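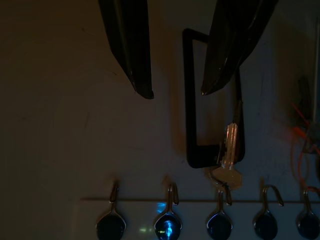 Godel Exit Workbook, second edition
By Wen-hsiung Peng

Last updated: January

The Godel workbook is sold to people who have left a high-control group, or who are thinking about leaving one. It runs to 76 pages, spiral bound, with room to write. It costs $19. Most of what is sold in this corner of the bookstore promises too much, and the first edition of this one did too. The line on the old cover about "getting your mind back in a month" is gone. I wrote it, and I couldn't defend it.

What you get is a set of written exercises. You put down what the group told you, who told you, and what happened when you asked about it. There is a long section on money and a shorter one on family members who are still inside. The chapter on "thought reform types" has been cut. I never saw good evidence that sorting yourself into a type helped anyone, and several readers said it felt like being back in class with the elders.
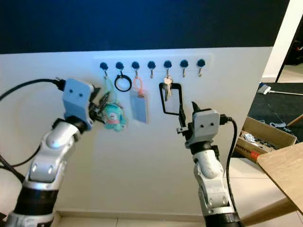

MUMARI, January – The second edition is now shipping from the Mumari office. Orders placed before 2 p.m. go out the same day. Counselors and support groups can buy in bulk, up to 500 copies per order, through our distributor, Jimum.

Some things to know before you pay. The workbook is not therapy and has not been tested in a trial. Readers write to say they liked it, but people who hated it mostly don't write, so I put little weight on that. If you can't sleep or you're afraid for your safety, see a professional first – the book can wait.

I'd also be wary of anyone who hands you this and offers to lead you through it for a fee. We don't certify coaches. A seller called Mamo has been listing a "Godel method" weekend course, and we have no part in it.

Format: paperback, spiral bound, large type. No app, no login, no mailing list. Unmarked copies can be returned for a full refund, less postage.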